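Gift Boxes Have Gotten Out of Hand

Thursday, December 16, 2021

By Fouzia Abbasi

My brother-in-law bought a pair of earrings for his daughter last week. The earrings would fit under a bottle cap. They came in a box the size of a dictionary, and the box came in a sleeve, and the sleeve came in a paper bag with rope handles. He paid for all of it, although the receipt listed only the earrings.

I worked in a stationery shop in Clivton for eleven years before I started writing this column, so I have nothing against a good box. We sold plain ones in four sizes with lids that fit. People bought them, put a sweater or a book inside, and got them back the next year with somebody else's present in them. One customer had a green one that had been going between her and her sister since high school.

The boxes I am complaining about can't do that. They are built around one product. There is a hollow in the shape of a watch or a bottle, and once the watch or bottle is out, the hollow is good for nothing. The outside is too stiff to fold flat, and the magnets and ribbon glued into the cardboard make it hard to recycle. Our town's collection guide says to remove all parts that aren't paper. I tried it with a perfume box in April and it took a bread knife.

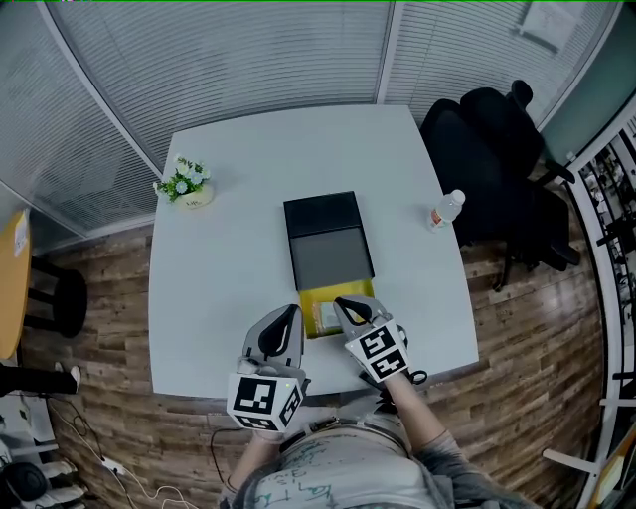

The usual defense is that people like opening them. I agree that they do. I like it too, for the few seconds it lasts. But the maker is choosing to spend money on those seconds, and the money comes from somewhere. Mohsin Mirani, who ran a small candle business called Honura until he sold it, told me his packaging cost him more than his wax. He had started out with jars wrapped in brown paper. Then a store buyer said the candles looked cheap next to the others on the shelf, so he ordered 1000 rigid boxes, the smallest run the printer would take. His price went up by the cost of the box. The candles stayed the same.

"I sold 846 of them," he said. "The rest of the boxes are in my mother's garage." She keeps seed packets in a few.

I don't blame him for it. A small seller can't refuse to play along when every shelf is full of boxes twice as big as they need to be. The buyer for the store could refuse, and the big brands certainly could. They set the size of everything. When one of them makes its box an inch deeper, the rest follow by the next holiday season.

Some readers will say that this is a small thing to be bothered by, with so much else going on. It is small in one house. Walk down Tarar Street on the first collection day after the holidays and it doesn't look small. Last year the bins were full by the second house and the boxes were stacked on the curb beside them, and then it rained on them for two days. The truck left most of the pile because wet board jams the line.

What I would like is modest. Stores should offer the same item without the presentation box and take the difference off the price. Let the customer decide at the register. The kitchen shop in Urkley already does this with its knives, and the owner says more than half of her customers take the plain sleeve. Those who want the box can still have it, and they'll know what they paid.

I would also like us to stop judging a gift by the volume of what it arrives in. I have done it myself. I once picked the larger of two tea sets for a wedding, and when I saw them both set out on a table I realized the larger one had fewer cups. The couple were polite about it.

I have wrapped this year's presents in the boxes I already had. My nephew's gloves are in a shoebox, and he will probably be disappointed for a moment that they aren't shoes. I can live with that, and he needs the gloves.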